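Open-plan desks at Clastance to be cleared by April

12/01/2018 | 2 min read

Staff at Clastance have been told to clear personal items from the shared tables on the Birus floor by April, under a tidying plan that its own authors say will free up 1,277 drawers and shelves across the building. How they arrived at that figure has not been explained.
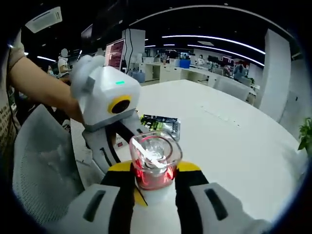
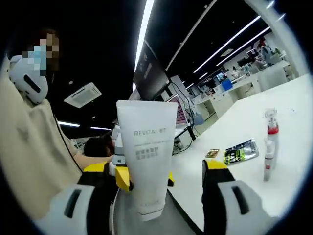 The plan, called Altis, covers toiletries, cups, snack packets and anything else that does not belong to the job. Each person gets one small box. What doesn't fit in it goes home or goes in the bin.

In-ho Ahn, who drew up the rules, says the shared tables have become "a bathroom shelf with chairs". He puts the cost of lost desk space at about 3,809 pounds a year, a sum that seems to rest on one afternoon with a tape measure.

Not everyone is persuaded. Mi-kyung Son has worked on the floor for four years and has seen two earlier clear-outs. Both times, she says, the tables filled up again within weeks. "People sit here all day. They need a drink and some hand cream. Where is that meant to go?"

The boxes come from a supplier called Ham and have already been ordered. Clastance would not say what it paid for them, or whether anyone had checked that they fit under the desks. A review is promised, but no date has been set for it.

Contact the newsdesk | © 2018 All rights reserved | Back to top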